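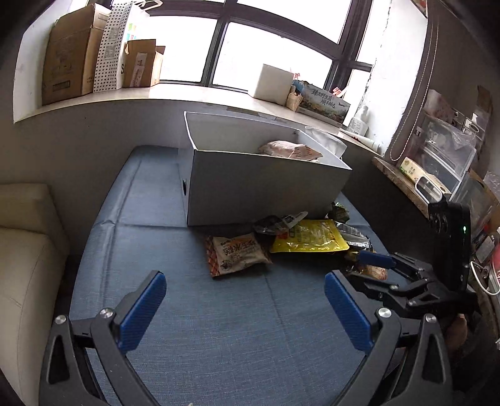 Dikitz hand-held gripper pair: review after 132 hours of use

We pack mixed snack boxes for Golestani, a mail-order grocer. The job is to take loose packets and put them in an open-topped box, in whatever order they come to hand. Last November management decided that part of this work would go to a Skaton arm, and that the arm would be trained on recordings made by the packers. The Dikitz pair is what we record with. I have packed for several years and wrote this from the packer's side.

Build

Each unit is a linkage of dark gray arms with a ribbed blue pad at the tip of each finger. The joints are held with round silver screws, which a normal screwdriver fits. Two of ours worked loose in the first month. A drop of thread locker fixed that, and it should be applied at the factory. The housing is tall and has rounded edges. It makes the unit top-heavy, and you feel it in the wrist by mid-shift.

Handling

Glossy film is the hard case. When a yellow packet is lying flat with its film wrinkled, the pads have little to close on. The method that works is to open the fingers wide, press lightly and let the ribs gather the film. A soft, fabric-covered surface helps -- the pads can sink slightly and get under the edge. On a bare steel bench my failure rate was clearly higher. Crinkled packets with air in them are easy. Overlapping packets often come up as a pair, and the recording then has to be marked as a double pick.

Speed is poor compared with hands. On a good day I recorded 87 boxes, well under what I would pack without the tool. Dikitz does not claim otherwise in the manual.

Software

Recordings go to Umau, which sorts them and rejects the bad ones. Rejections come with a code and no explanation. The code list is in a separate document that was out of date when we got it. Upload at the end of a shift takes about 2 hours for the whole team, so we now start it at the afternoon break.

Effect on the work

Recording is paid at the packing rate, with no box target. That was agreed before we started and I would not do it on other terms. The arm now takes the standard assortment. The packers keep custom orders, fragile items and anything the arm drops. The day is less repetitive and needs more attention, and clearing a jam means walking to the far end of the line.

Fewer people are needed on the late shift. So far the hours have moved to recording and checking. There is no written plan for what happens when recording ends, and anyone introducing this tool should ask for one first.

Verdict

Sound mechanism, weak documentation, too heavy at the top. Suitable for bagged goods. I would not use it for cans or jars. Buy spare pads with the first order -- the ribs wear at the tip, and delivery of ours was slow.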